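Project report, draft two
Shigeru Tanabe, Dresamik course
03/07/2020

Our question was whether a fixed tray layout makes laying a place quicker, as the Wada handout claims. I doubted it at the start and I still do. The handout gives no source, and its drawing shows a tray with far more space on it than any I have eaten from.
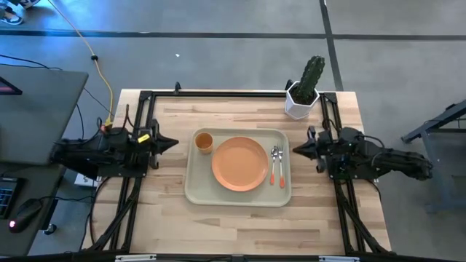
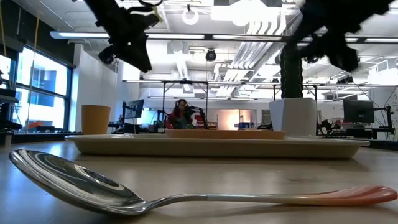 ## What we laid out

The first picture has the layout I would defend: plate near the middle of the green tray, cup in the top left corner, spoon and fork side by side to the right of the plate. All the orange pieces can be told from the tray at a glance. The cactus stands off the tray, near a corner of the table, and I think it should stay there. Kawaguchi's notes call a plant "part of the setting", but don't say what it does for the person eating.

The second picture is harder to judge. The big steel spoon looks longer than anything you would want beside a plate, and it is a serving spoon in any case, so I left it out of the comparison.

## Cost

The Grukport set was priced at 3360 yen and the tray at 1000. We had 2953 left, so the set was borrowed and the tray was bought. I can't say whether a cheaper set would do as well.

## Problems with the method

- We had read the handout first and knew which layout was meant to win.
- "Laid" was never defined. Does a crooked fork count?
- Left-handed people were not considered at all.

I would want the last point dealt with before the handout is used again.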